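**Bedroom check, linen and folded clothing**
Site: Vetalholm, room 52
Sheet no. 3089
Checked by: Annunziata Russo
Date: July 14, 2025

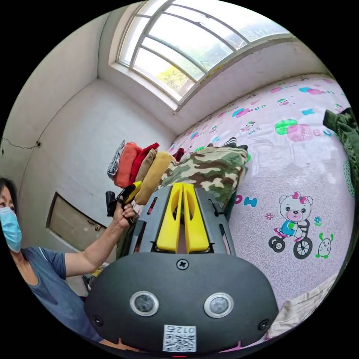
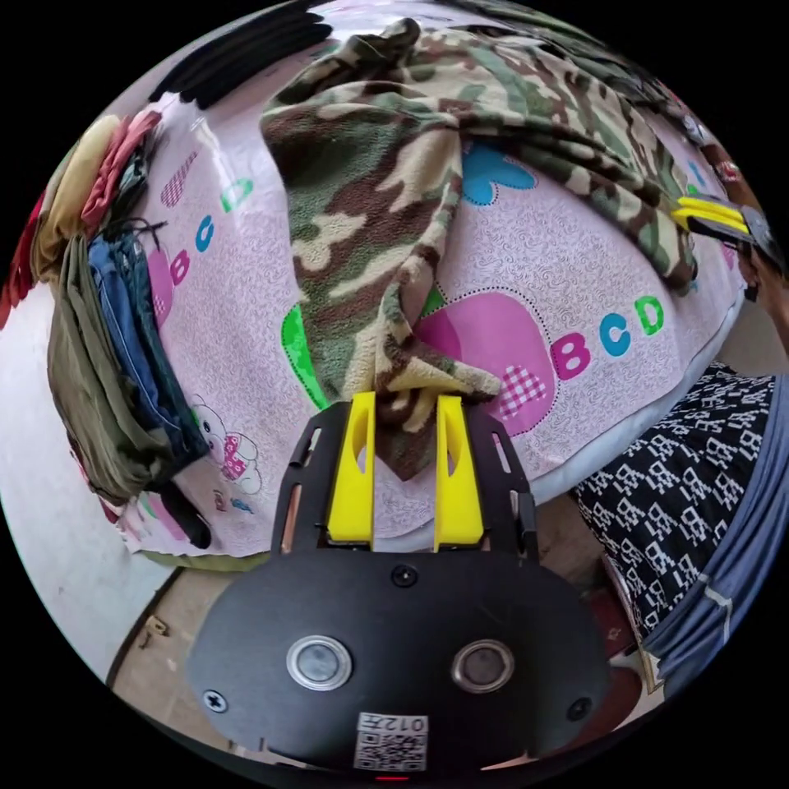
*Bed with pink printed sheet and camouflage cloth. First picture: folded garments on edge beside it.*

- [x] Heater clearance, 600 mm minimum to bedding. Measured at the foot end, passes.
- [x] Sheet fitted over mattress edge.
- [ ] Camouflage cloth folded. Crumpled in the second picture. Refold and recheck.
- [x] Garments in a row, on edge. Keep the row clear of the pillow end.
- [ ] Bed frame bolts. 2 loose at the head end. Tighten before next use.
- [x] Walkway to door clear.

Last full check: December. Bolts were noted then as well; refer to Stirnard for replacements.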